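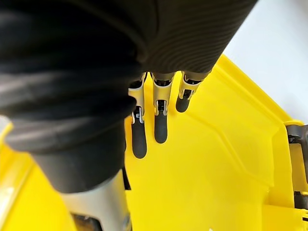 Vibeke Briem

Moving to a small flat in November, what to do with 300 books?

Hello all. I am moving from a house with six rooms to a flat in Nollham, and the flat has one wall where shelves can stand. I measured it two times. If I put the books tight, there is space for 200. I own 300, so I must say goodbye to 100, and I have started with the cookbooks because those I thought would be easy. They were not easy.

My questions are these. Do you sort by subject, or do you take one shelf at a time? And is it foolish to keep a book in two languages? I have several novels in Danish and in English, and I read them both, but not often.

I also have a shelf system from Plalus, the older one with the metal pins. Can it be screwed to a plaster wall, or must I buy something new?

lysenko_street wrote:
One shelf at a time. When I sorted by subject I had piles on every floor in the house for weeks and my husband could not get to the piano. Take a shelf, finish it, put the rest back, go to bed.

Two languages: keep the one you would lend to a friend.

Vilhjálmur Thoroddsen wrote:
I don't agree with this. If you go shelf by shelf you will keep five books about the same war, one from each shelf, and you will not notice. Put all of one subject together first and then choose. Yes, it makes a mess – but the mess is over in one weekend if you do a subject each evening before it.

About the wall: plaster alone will not carry books. Find the studs. My neighbor used only plugs and the top shelf came down in the night with 93 records on it.

Vibeke Briem wrote:
Thank you both. The records story frightened me a little. I knocked on the wall when I visited the flat and I think I can hear where the studs are, but I will ask the landlord before I make a hole.

I will try with subjects for the history books only, and shelf by shelf for the novels. Maybe then I can report which of you is right.
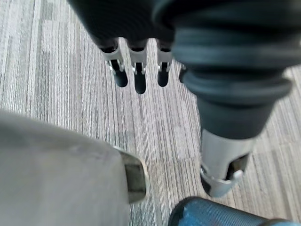
Re: Where to give the books away

marrow_and_leek wrote:
Nobody has said where the 100 books should go. Our library in Dultero stopped taking donations, so please call first before you carry boxes anywhere. Secondhand shops often want paperbacks and say no to encyclopedias.

Also use small boxes. A big box of books cannot be lifted by one person, and the bottom opens on the stairs.

Vilhjálmur Thoroddsen wrote:
Wine boxes are the best size. Ask at the shop early in the day.

lysenko_street wrote:
I still say shelf by shelf. But yes, wine boxes.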